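Work, Machines and People
Handout 3: The returns bench at Zisura
Instructor: Maarja Kuusk

Reading for this session: the Tejada chapter, all 39 pages. Skimming will be noticed.

What the job was

Zisura takes back computer accessories that customers have changed their minds about. Under the old system one person opened a box, untangled the cords, decided what was missing, and put everything back. The job description called this "light handling." People who had done it for a year called it other things. The target was 200 boxes a shift, set by someone at Mavier who had never met a mouse cord.

Two arms now share the bench, one white and one black, each with a gripper. A typical box holds a mouse, a plug, and a great deal of black cable in no order at all. Cable bends, snags, and hides under itself, so it makes a much better test than a neat stack of bricks.

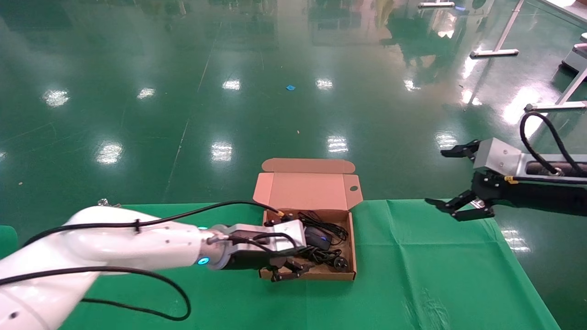 What the job became

The bench workers are now "cell attendants." They got a new badge and the same chairs. Three changes to discuss:

1. Hands to eyes. Attendants watch for snags and step in. Several said they went home more tired from watching than from sorting.

2. Who knows what. The trick of finding the plug end first was never written down until the integrator, Vuneck, needed it. The people who supplied it were thanked in an email.

3. Pay grade. Unchanged. See the June memo.

For next time

Bring one page on point 2. Who should own a knack once it has been turned into a setting? Due 6th July, on paper, stapled.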